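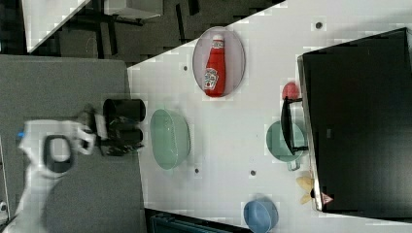
A white tabletop next to a grey surface

About us

Kornby is a small school of bookbinding and paper repair. We teach adults, most of them beginners, and we take in repair work from the public between courses. The school was started by Miroslava Lytvynenko, who trained as a binder and spent a long time mending library books before she began to teach. She still runs most of the beginners' courses herself.

What we teach

The main course is called First Bindings. It lasts 6 weeks, one evening a week, and starts at 6.30 pm. You will fold and sew sections, round a spine, cut boards and cover a book in cloth. By the last evening most people have a finished notebook and a case-bound book with plain endpapers. The sewing takes longer than people expect, so the second and third evenings are given over to it almost entirely.

After First Bindings you can go on to Repair, which covers torn pages, loose hinges and spines that have come away. Please bring your own books to this one. Old cookery books, hymn books and children's annuals are all good to learn on. We ask you not to bring anything valuable until you have done at least one full repair with us.

Leather is taught separately, in a short course named Vasylenko after the binder whose notes it is based on. Paring leather needs a very sharp knife and a steady hand, and we only offer places to people who have finished the other two courses.

We also run a day on paste papers in October. No experience is needed for that. Wear old clothes.

How classes run

Groups are kept small enough for everyone to be shown each step up close. There is one tutor and one assistant in every class. All tools are provided, including bone folders, needles, awls and knives, and you are welcome to use your own if you prefer them. Thread, board, cloth and paste are included in the fee. Leather is charged by the piece.

If you miss an evening, tell us and we will find you a place in the other group for that week, if there is one running. We can't give refunds for single evenings.

Tea and biscuits are served at the break, in the front room – never near the books.

Repairs

We accept repair work from anyone. Bring the book in, or send photos first if you live some distance away. We will look at the paper, the sewing and the cover, and write you a short note saying what we would do and what it would cost. There is no charge for the note. A simple hinge repair can often be done within the month. Full rebinding takes a good deal longer, as sewing and covering have to be fitted in around the teaching.

We do not treat mould. A book that smells strongly of damp should be kept in a sealed bag and taken to a conservator. We also don't trim the edges of old books, even when asked.

The Zirnine collection

The school keeps a collection of 326 bindings for students to handle. Most are ordinary trade bindings in cloth or paper over boards, and a good many are in poor condition, which makes them useful. You can see how a spine was lined or where a sewing support has broken. The collection may be looked at by appointment, and students can borrow up to 2 items at a time for use in class.

Our newsletter, Ulotano, goes out before each term. It lists the new course dates and any spare board or cloth we have for sale.

Booking

Places are booked by email or in person at the school office. A deposit holds your place and the rest is due before the first class. If a course is full we keep a waiting list, and places do come up – usually in the last week or so before the start.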